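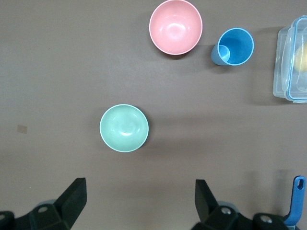

Teaching the Stunano arm to clear a table is the job most people buy it for, and it's also the one that sends most of them back to the help pages. I've set up a fair few of these now, my own included, and I've settled into an order of doing things that saves a lot of muttering. Start with a small spread of everyday dishes. Two bowls in different colours and a blue cup, set well apart on a plain brownish-grey table, will keep you busy for a whole afternoon, and the wrist camera can tell them from the background without any fuss. Leave the cutlery in the drawer for now!

Before you teach anything, park the arm over the table and open the live view in the Bovuleo app. You want both fingertips showing along the bottom and the dishes sitting in the upper half. If the fingers are hiding your nearest bowl, raise the wrist a little and look again. Mine usually needs two goes at this, and I've stopped minding.

Next comes lighting. Shiny bowls throw back a bright spot, and the Stunano can mistake that spot for the rim if it's strong enough. Draw the curtain or swing the lamp to one side until the rim shows up as a clean circle in the live view. A soft shadow beside the dish is fine, and I rather like having one as it helps me judge the height by eye.

Now for the bowls. Tap Teach, choose Rim Grasp, and guide the arm down by hand until one finger is inside the bowl and the other is outside, with the rim between them. Go slowly (slower than you think you need to) and stop just short of the bottom. Tap Hold, lift straight up, carry it across to your tray and let go only when the base is resting. The grip force comes set at 2000, a figure that means very little on its own, but I drop it to 500 for light plastic dishes and bring it up a bit at a time if they slip.

Cups are fussier. Seen from above at a slant, the opening and the base don't line up, so aim for the rim you can see and leave the base out of it. Ngân Dương, who looks after the loan kit over at Grimley, taught me to bring the wrist directly over the cup before the last bit of the descent, and I've done it her way ever since.

Lidded food containers I'd save for another day. Clear walls let the table colour through and the app tends to draw its outline in odd places. When you do get to them, the Sheehan add-on pads are worth having for the extra grip.

Save each lesson under its own name, then shuffle the dishes and run the lot again. If you get error 3441, the arm has lost its home position, so send it back to park, wait for the beep and carry on from the last saved lesson.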